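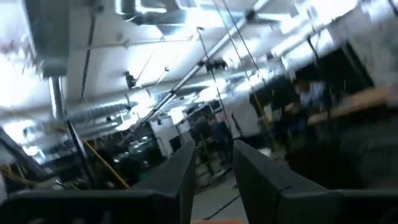

Gondembridge, Sat 7 September

Finding out why a gripper lets go in mid-air

If you run a two-arm cell for long enough, one of the grippers will open when it wasn't told to. Ours did it in June, with a packet of microwave popcorn on the way to the orange bowl. The log said the grasp was fine. The packet was on the table.

Most advice on this fault begins with software. Update the firmware, retrain the policy, tune the grasp force, buy a better sensor. I've tried all four at one time or another and I don't think much of any of them as a first move. What follows is the order I now work in. It's slow and fairly dull, and it costs almost nothing until the last step.

Before you start

You need the emergency stop within reach of whoever is closest to the arms, and you need to know what it does. Cut the power on a lot of small arms and they fold up under their own weight. Find out by holding the arm, pressing the stop and feeling what you get. Don't take the manual's word for it, and don't have a hand under the wrist when you try.

Agree on one person who may start a motion. Say it out loud. When two people are chasing a fault, both have a laptop open and both think the other one is only reading.

Step 1. Stop calling it random

Everyone calls this fault random. Bujar Vukadinović had it down as random for a fortnight, and so did I. Run the same move 60 times with the same packet from the same spot, and write down the joint positions at each drop. Use paper if your logger is anything like ours.

We had seven drops. All seven came with the wrist rolled outwards and the elbow high. That isn't random, and it isn't a training problem either, unless you believe a policy has taken against one corner of the table.

Step 2. Check what "success" means in your log

Mindero, the logging package we use, marks a grasp as good if the fingers stop closing before they meet. It checks once. If the fingers open later, the mark stays. So a clean log proves that something was between the fingers at one moment, and very little else.

Look for the finger position over the whole carry. If you only save it at the start and end, change that now, before you do any more runs. Ours was saved every 2000 milliseconds, long enough for a gripper to open, drop a packet and close again with no trace. I'd like to know who chose that figure. I suspect it was me.

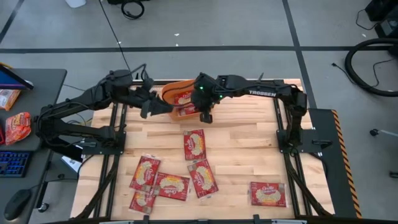 Karine Fortin wrote after reading a draft of this to say that she doesn't trust step 2 at all. In her view the finger position is only what the motor believes, and a motor that has just lost power for an instant may come back believing whatever it likes. She would put a cheap meter on the gripper supply before touching the logger.

She has a point. If you own a meter that can record a short dip, do that first and treat the log as a second witness. I still want both, having once spent a day on a dip that turned out to be a bad probe.

Step 3. Move the cable by hand

Park the arm in the position where it drops things. Close the gripper on something soft and light. Clear everyone else back from the table and keep your own fingers away from the gripper itself.

Now take hold of the cable well behind the wrist and move it gently, a little each way. Don't tug. Work towards the base, waiting at each clip. Watch the fingers and the supply reading together.

If the fingers twitch, mark the spot with tape and stop there. Don't carry on to see whether it gets worse. A cable that is failing inside its jacket can come back to life if you bend it enough, and then you have a fault you can't find and a cell that people think is mended.

If nothing happens, roll the wrist slowly to its limit under power, at the lowest speed you can set, and try again. Our fault showed only in the last seven degrees of roll.

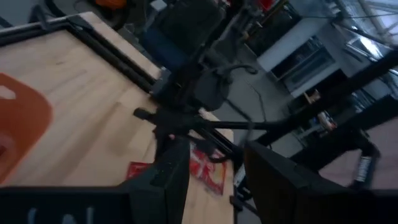

Step 4. Swap one thing

With the bad spot marked, swap the suspect cable for one from the other arm. Swap only that. The temptation is to change the cable, the connector and the clip in one go, since the arm is already apart. Then the drops stop and you've learnt nothing you can use when they come back.

Run the same 60 moves. If the fault goes across to the other arm with the cable, you have your answer. If it stays where it was, look at the connector, then at the supply.

Ours went with the cable. Before that I'd had a long email from Omerović, who sold us the arm mounts, explaining that vibration through the frame was to blame and that a damping kit would cure it. Maybe it would have cured something.

Step 5. Fix the route as well as the part

A new cable on the old route will fail in the same place. Roll the wrist to both ends with the power off and look for any point where the cable goes tight. There should be slack at both limits, and the slack should have somewhere to go that isn't between two links.

We moved one clip back along the arm and left a larger loop. Lena Wróbel wanted a software limit on the roll too. I was against it, as limits like that tend to be forgotten and then cursed by whoever inherits the cell. We put it in, with a note on the frame saying so.

Step 6. Run it longer than you want to

One clean set of 60 proves little for a fault that showed up seven times in the last one. We left the cell going for 596 carries with a person beside it throughout. No drops. I'd call that encouraging. The ticket at our end says "resolved", which is stronger than I'd have put it.
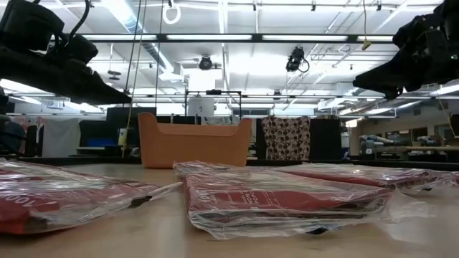

Can I keep using the cell while I wait for a new cable?

Only for light, soft things, at low speed, with the area under both arms kept clear of hands. Treat every carry as one that may end early. If the load is heavy, sharp or hot, switch the cell off and wait. The same goes if the arm itself sags when the supply dips, because then the gripper is the smaller of your worries.

Spare cables for our cell come from Costley, and they fit. I've asked what bend life they're rated for at the wrist and have not had a figure back. Until I do, ours gets the step 3 check every Monday before the first run.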